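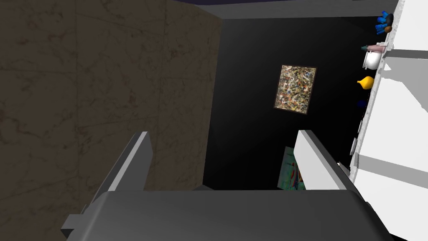

Herkard has 133 episodes, two movies and a fan base that will tell you to "just start at the beginning," which would be fine advice if they could agree where that is. The streaming list runs in broadcast order. The box sets run in story order. You can get through either, but pick one tonight and stick with it. Mixing them is how people end up in a corridor with veined marble on the left and a flat black wall next to it, wondering which palace this is and who is supposed to be dead.

Search this site Go

How to watch Herkard in order

1. Watch episodes 1 to 12 as they come. The pace is glacial and the horse talks. Keep going.

2. Stop before episode 13 and watch the first movie, Herkard: Welside. It takes place in 1901, a generation before the series, and it explains the ring. If you watch it later, the ring has already been explained to you by four different people at great length.

3. Carry on to episode 58. Skip the two recap episodes in the middle unless you're folding laundry.

4. Take a night off. Episode 59 changes the art director and everybody's chin.

5. Finish the Ibarra arc, then watch the second movie. It was released before the arc ended and spoils it in the opening credits, a bold choice. 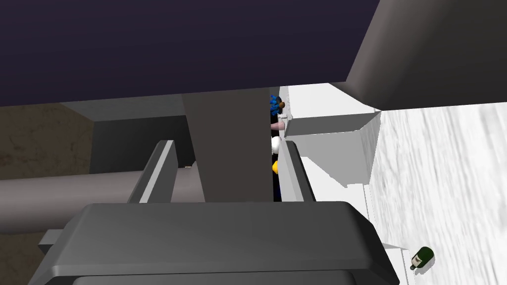

Keep a note of where you stopped. The episode titles won't help you, as three of them are called "The Return," and the little thumbnails are worse once the show moves underground. A tall dark gray post running up to an even darker slab could be any Tuesday in the second half. Write down the episode number and one thing somebody said. Your phone is fine for this, or the back of an envelope.

What about the comic?

It runs to 667 chapters and the show follows it faithfully until it doesn't. If you want both, finish the show first. Readers who go the other way tend to pause a lot and sigh, and you probably have to live with someone.

Subtitles or dub?

Subtitles for the main series. For the first movie, try the dub, if only for the horse, who has inexplicably become Scottish.

Contact | Copyright Droneo Watch Guides | Back to top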